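Falberg folding table, 4 months in

Bought this in February for the spare room, 70 bucks at the Hartono outlet. Needed something white and wipeable for sorting, wrapping, bills. Box was heavy. Assembly fine, one bolt missing, used my own. 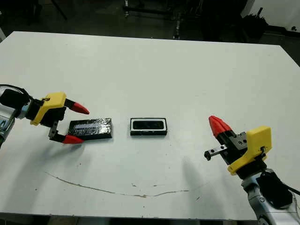
White top, two small black items in the middle.

Legs are the good part. No wobble, even on carpet. Hinges stiff at first, looser now. My old Bulta sagged in the middle after a year, this one hasnt.
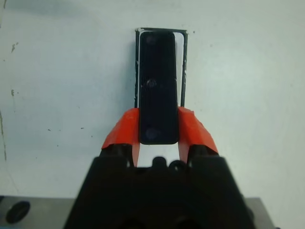 Also it folds flat enough to go behind a door. 60 inches long, so measure your door first. I didn't. Feet leave dents in the rug, buy pads. 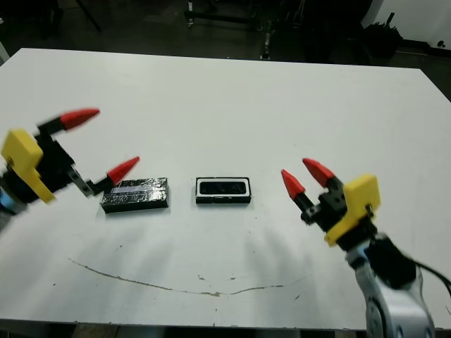 Long curved scratch, plus smudges.

So yeah, the finish. Marks easy. Dish soap gets most of it, scratches stay put. Sornovmont makes a tougher one for $164, probaly worth it if you do crafts every day. 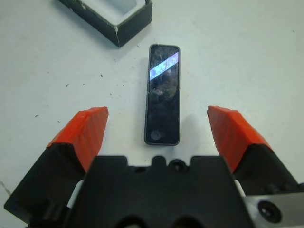 Customer service was slow. Emailed twice about the bolt, got a form letter. The matte top is nice for small stuff though, a black phone shows up right away on the white, no hunting around. Bolt never came. 4 stars, would buy again on sale.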